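Jallgate Home Pages: Kitchen Tips
Posted 12/03/2023 by Lukian Ostapchuk

Cutting lemons without a mess

In our house we drink tea with lemon every evening, so I have cut very many of them. I want to share how I prepare my place for it.

Before cutting, roll the lemon on the table under your palm for a short time. It gives the juice more easily. Wash it also, even if you don't plan to eat the skin.

Put the board on a damp cloth, then it does not slide. The knife should be small and sharp. A dull knife presses the lemon and the seeds go everywhere.

Cut off both ends first and throw them away. Slices of 4 millimeters are good for tea, for baking I make them thinner.

Keep the whole fruits in a bowl or next to the board, but not on it. Lemon juice is not kind to a knife, so rinse the blade right after and dry it. Slices that are left go in a closed box in the refrigerator and we use them the next day.
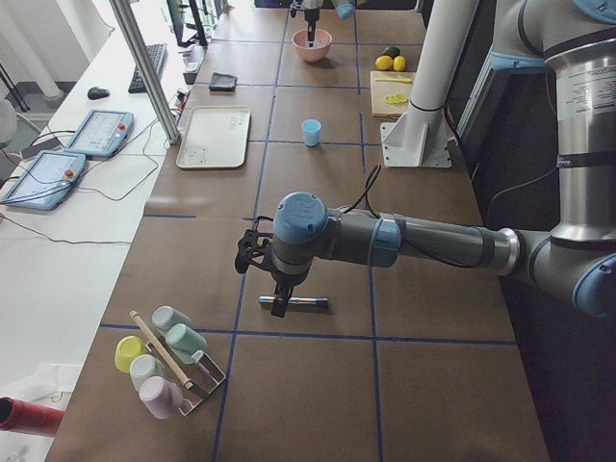
Lemon slices and a yellow-handled knife on the board, whole fruits beside it.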